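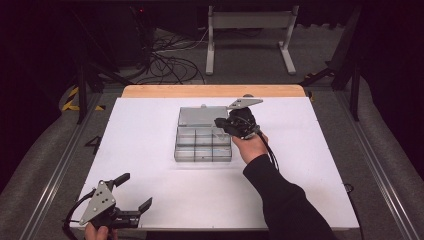

# Hand-held gripper fingers drifting out of line after a few hundred closes — how do you set yours up?

**Posted by Multaretti**

Hi everyone! I look after one station at work where we use a pair of hand-held grippers on small everyday tasks: lids, latches, putting little parts into divided boxes, that sort of thing. I love this job and I've learned heaps since February, but the right-hand unit has me beat.

When I set it up in the morning, the two fingers meet nicely along their whole length. By lunch they meet at the tips and leave a sliver of daylight at the base, and by mid-afternoon it can't pick up anything thin. The left one is perfect all day, same model, same age, same screws as far as I can tell.

What I've done so far:

- swapped the finger pads left to right (the fault stayed with the right unit)
- re-zeroed it closed, then open, then closed again
- checked the cable at the plug end and gave it a wiggle, no dropouts
- wiped the slide with a dry cloth

The log says it had done 3619 closes when I first noticed. The box tasks are where it shows up the most. Flipping up a small plastic latch needs the tips to be spot on, and ours slide straight off it. I'd rather not send the whole unit away if it's something I can fix at the bench. What would you look at first?

---

**Durkix**

Ooh, I know this one! Or I know its cousin, anyway.

Have a look at where the cable leaves the gripper body. On a hand-held unit the cable runs back along the hand and wrist, and every time the operator turns their wrist it tugs a little on whatever it's anchored to. If the strain relief is screwed to the same bracket as the finger slide (ours was) then all that tugging goes into the slide. Your right hand probably does most of the reaching and twisting, so the right unit cops it while the left one sits there looking smug.

How I'd go about it:

1. Power off and unplug at the station end.
2. Close the fingers by hand and hold them up to a lamp. Note where the gap is.
3. Pull gently on the cable, in the direction it hangs when you're working, and watch the gap. If it changes, you've found your problem.
4. Undo the strain relief and refit it on the body, well away from the slide. Leave a soft loop before the first tie, big enough that you can bend your wrist all the way over without the cable going tight.
5. Nip the slide screws up evenly, a bit on one, a bit on the other, then back to the first. Small threads in metal plate strip very easily. Ask me how I know.
6. Zero it again with the fingers closed on nothing at all.

Then do a run of 800 closes and look at the gap again. It's boring, so put some music on, but you'll know for sure before you trust it with real work. Ours has been sweet ever since and I was so pleased with myself I made everyone in the shop come and look at it.

One more thing — if you put a tie on the sleeve of whoever's wearing it, use the hook-and-loop kind. Plastic zip ties dig in, and people start holding their arm in odd ways to get away from them. Odd arm, odd pull on the cable, and you're back where you started.

---

**Hordiienko**

just replace the slide. they wear out

---

**Archie Purves**

Good answer from Durkix, and I'd do that check before anything else. I'd add a couple of things from the station side, because I spent a whole winter chasing a gripper fault that was really a table fault.

Check that your work board can't creep. If it shifts even a little on the tabletop, the operator ends up pressing down to steady things with the gripper, and the fingers take a sideways load they were never made for. Thin non-slip matting under the board fixes it for the price of a sandwich. Same goes for light plastic boxes with a hinged lid. They skate about when you push the lid, so brace the box with your other gripper while you open it. Our operators picked that up in a morning and the finger trouble dropped right off!

Also, the dry cloth. It's fine for dust, but fluff gets dragged into the slide and packs in at the base, and that's exactly where you say the gap opens up. Use a soft brush, then a tiny dab of whatever grease the manual asks for, then work it open and closed until it feels even. I do ours every 1000 closes and write the number on a strip of tape on the station frame. A proper maintenance sheet would be tidier, but the tape gets read.

Hordiienko might be right in the end, mind you. If you've sorted the cable and cleaned the slide and you can still rock the finger side to side with your thumb, it's worn. Order two and keep one in the drawer.

---

**Multaretti**

You legends! Did the lamp test at 2 pm and the gap moved as soon as I pulled on the cable. I also brushed a frankly embarrassing amount of grey fluff out of the base. The strain relief is now on the body with a fat loop behind it, and the fingers are meeting properly from base to tip.

I'm 3 short runs in and the latch is flipping up first go nearly every time. I'll do the full 800 tomorrow and post the gap here. Archie, is the matting you use the rubbery mesh sort or the solid sheet?

---

**Archie Purves**

Mesh. Mine came off a roll from Prunwood, but the drawer liner from any hardware shop is the same stuff. Cut it a finger's width smaller than the board all round so the edges don't curl up and catch your cable.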